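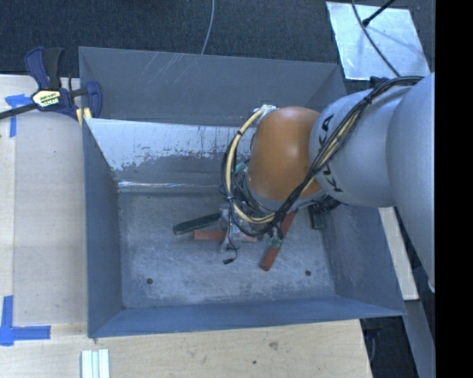
Registo do pedido 215: taxa de sucesso da preensão em caixa não se reproduz

Estado: aberto
Projeto: Kesilau
Componente: avaliação do método de preensão com autossupervisão
Prioridade: média (pedi alta, foi baixada sem comentário)

Problema comunicado

O relatório interno de junho diz que a política treinada com 3,000 tentativas supera a de base "em todas as condições". Corri o mesmo ponto de controlo na nossa célula, com os mesmos blocos, e não vejo essa diferença. Vejo alguma coisa a favor da política nova quando os blocos estão afastados das paredes. Com blocos encostados uns aos outros, ou metidos debaixo do punho logo na primeira aproximação, as duas políticas parecem-me igualmente más.

Configuração

Braço KUKA a entrar pela direita da caixa metálica cinzenta. Blocos compridos, vermelhos e verde-escuros. Caixa presa por um grampo no canto superior esquerdo e fita azul no tampo, do lado esquerdo. Software de avaliação Emevico, sem alterações locais.

Entrada 1

Repeti a avaliação com 500 tentativas por política. A curva só se separa da base se forem excluídas as tentativas marcadas como "cena inválida". Perguntei qual é o critério de cena inválida. Responderam que é "evidente pelo contexto". Para mim não é. Se quem marca já sabe que política está a correr, a exclusão pode muito bem ser o resultado inteiro.

Entrada 2

Resposta da equipa do método: a culpa seria da nossa cablagem. O feixe preto e amarelado passa por cima do braço e dá a volta à junta laranja, e segundo eles isso limita a rotação do punho. Aceito a hipótese, é razoável. Mas o feixe é o mesmo para as duas políticas, e ninguém explicou por que motivo prejudicaria só a nova. Soltei a abraçadeira, dei mais folga, voltei a prender e repeti um lote curto. Sem diferença que eu consiga defender.

Entrada 3

Segunda hipótese deles: reflexos. O painel do fundo é brilhante e está gasto na parte de cima, o chão da caixa tem riscos por todo o lado. Forrei o fundo com cartolina mate e corri mais um lote. As falhas de deteção junto ao painel diminuíram nas duas políticas. Bom para a célula, irrelevante para a comparação. Retirei a cartolina, porque o relatório original não menciona nenhuma.

Entrada 4

Comparei os registos com os da célula Platham. Lá, o método conta como sucesso qualquer fecho da garra com força acima do limiar, medido antes de levantar. Aqui contamos o bloco fora da caixa. Um bloco atravessado por baixo da garra pode dar força suficiente no fecho e escorregar logo a seguir. Reclassifiquei 12 episódios à mão e todos mudaram de sucesso para falha com o nosso critério. A amostra é pequena e fui eu que a escolhi, portanto não serve de prova. Serve para pedir os registos completos.

Entrada 5

Correu também a referência Trịnh, com heurística geométrica simples e sem aprendizagem. Nos blocos isolados fica tão perto da política nova que eu não assinava uma frase com "supera".

Pendente

Definição escrita de "cena inválida", anterior à recolha.
Registos completos da Platham, incluindo as tentativas excluídas.
Nova marcação dos episódios por alguém que não saiba qual das políticas correu.
Confirmar se o limiar de força foi ajustado depois de vistos os resultados.

Não fechar como "não reproduzível no ambiente local". Já foi fechado assim uma vez e tive de o reabrir.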